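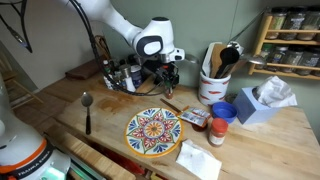

Looking After a Butcher-Block Countertop

Wood counters are easy to live with once you settle into a routine. Ours went in around the year 2000 and has been sanded twice since. These notes cover daily cleaning, oiling and small repairs.

Daily cleaning

Wipe the counter with a cloth wrung out in warm water and a drop of dish soap, then go over it with a dry one. Don't let water stand near the sink or along the back edge. Skip bleach, scouring powder and anything with ammonia. For onion or garlic smells, rub the spot with half a lemon, leave it for 15 minutes and rinse.

Lift things when you move them. Unglazed foot rings on plates and bowls leave gray scratches, especially if there is a grain of salt underneath. Felt dots help on anything that stays out all week.

Keeping bottles off the wood

Oil, soy sauce and vinegar bottles all drip sooner or later, and the ring they leave goes deeper than it looks. Stand them in a caddy or on a tray, and wipe the bottoms when you wipe the counter. Once a month, take everything out and wash the caddy itself.

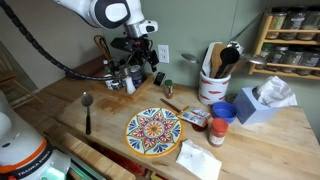

Condiments kept together in a wooden caddy at the back of the counter.

Oiling

Use food-grade mineral oil. We buy the Maltuver oil in the large bottle, but any plain mineral oil sold for cutting boards will do. Olive oil and other cooking oils turn rancid.

1. Clear the counter and wash it in the evening. Let it dry overnight.
2. Warm the bottle in a bowl of hot tap water.
3. Pour on a little at a time and spread it along the grain with a lint-free cloth.
4. Wait 2 hours, then wipe off whatever has not soaked in.

Do this monthly for the first year and every three or four months after that. In January, when the heat is on and the air is dry, the wood may want an extra coat. Our counter is 105 inches long and takes less oil than you would expect.

Oily rags can catch fire if the oil is a drying type such as tung or linseed. Spread those flat outdoors until they are stiff before you throw them away.

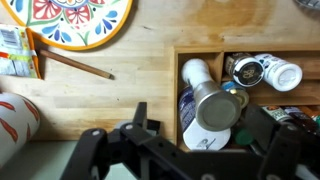
Narrow strips of blond wood. Work the oil in along their length.

Scratches and stains

Light scratches come out with 220-grit paper on a block. Sand with the grain, feather the edges, wipe off the dust and oil the patch twice. Black marks from wet cans are iron stains and need oxalic acid. Wear gloves and follow the label.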